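Jillura Bird Calls – README

Hi, and thanks for downloading this! Jillura is a little collection of bird recordings from my side of the valley, with the labels in a plain CSV and not much else. I started it because I wanted to learn the dawn chorus properly, and every recording I could find was either a perfect studio-clean whistle or four minutes of wind. Mine are somewhere in the middle.

There are 435 clips in this release, cut from 206 longer recordings. Most of them come from the creek track behind Namgate, with a smaller batch from the paddocks out near Erdem (magpies, mostly – so many magpies).

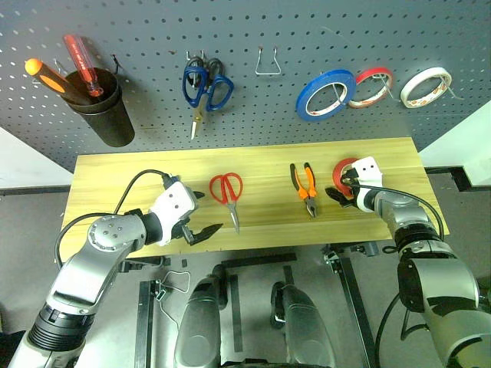

Tess Wyburn
Recordist, labeller and general maintainer, Jillura

What's in the folder

clips/ holds the audio, all WAV, mono, 48 kHz. Nothing runs longer than 60 seconds and plenty are a lot shorter.
labels.csv has one row per call, so a busy clip gets several rows.
sites.csv lists the 13 recording spots. I've kept the locations vague on purpose, as a couple of them are close to nests and I'd hate to send a crowd traipsing through.
notes.txt is my running diary. It's a mess, but if a clip sounds odd it's worth a search in there. "Ute" comes up a fair bit.

Columns in labels.csv

clip_id, matches the file name without the extension
start and end, in seconds
species, common name, lower case
sure, which is yes, mostly or no
background, free text, whatever I could hear

I went back and forth on the sure column. At first I just left out anything I couldn't pick, and then realised I was throwing away all the interesting stuff! So now it stays in, marked no, with my best guess under species. If you're training a classifier you'll probably want to filter those out. If you're good on thornbills, please don't filter them out, please write to me.

How I recorded it

Almost everything was done between 5 am and 8 am, from August through to November. I leave the recorder on a fence post or in the fork of a tree, walk well away and have my thermos. Gain is fixed for the whole season, so the kookaburras clip a bit. Sorry. I tried turning it down and lost the fairy-wrens altogether. 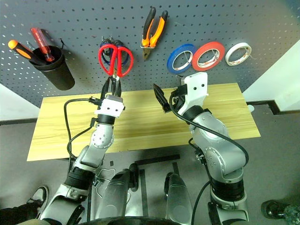 Wind is the other big one. I made a furry cover for the mic out of an old slipper and it does a surprisingly decent job up to a light breeze, but the Erdem paddocks are open and you'll hear rumble under most of those clips. I haven't filtered any of it. A high-pass at 200 Hz cleans it up nicely if it bothers you, though go easy if you're after the frogmouths, as they're down low and you'll lose half the call.

Known problems

Noisy miners are hugely over-represented. They turn up in everything.
Some clips from the same morning overlap by a few seconds, so split your train and test sets by recording and not by clip. The recording number is the first part of clip_id.
I still mix up grey butcherbirds and the odd magpie doing something fancy.
Two of the creek sites flooded in October and their later recordings are mostly frogs. I've kept them, I like the frogs.

Opening the files

Any audio editor will do. I label in Preltum, and there's a Preltum project file in the extras folder if you'd like the same colours and shortcuts I use. You don't need it for anything else.

Licence

Use it for whatever you like, just credit Jillura. If you find a wrong label, send me the clip_id and the time and I'll fix it for the next release, hopefully in February.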